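Tableware in Student Kitchens: What Breaks and What Stays
Project report, second year, Household Studies
Supervisor: Urs Oberholzer

1. Reason for the project

In December our group moved the kitchen of the Genach student house to a new floor. During the packing we saw that many cups and bowls were damaged, and we asked ourselves which kinds of tableware last longest when many people share them. Our supervisor proposed to make this the subject of the project.

2. Method

We gave a short form to 31 kitchens in Genach and Costville. In each kitchen one person wrote down every broken piece for 30 days. We asked for the kind of piece, the material if it was known, and how it was broken. Three kitchens sent the form back too late, but we decided to include them, as the dates on the form were correct.

3. Results

Drinking glasses were broken most often, mostly in the sink. Cups came second, and the usual damage was a lost handle or a chip at the rim. Bowls were rarely broken. Several residents wrote that bowls are washed immediately after the meal, while cups are carried to the rooms and stay there for days.

In Costville the kitchens have a stone floor, and there almost every fall was the end of the piece. In Genach the floor is softer and some pieces survived. We did not expect that the floor has such a big influence, and we did not ask for it in the form. This is a weakness of our work.

Color was also mentioned. Residents prefer light tableware in one family of colors, for example green, because a replaced piece does not look strange beside the old ones.

4. Recommendation

For a shared kitchen we recommend cups without a handle and wide bowls, both in pale colors.
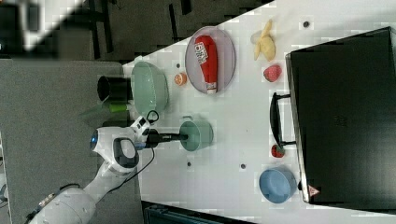
5. Open questions

We could not compare the price of the pieces with the time they last. For this, the form must run for a full year. The group of next year may use our form and should add a line for the kind of floor.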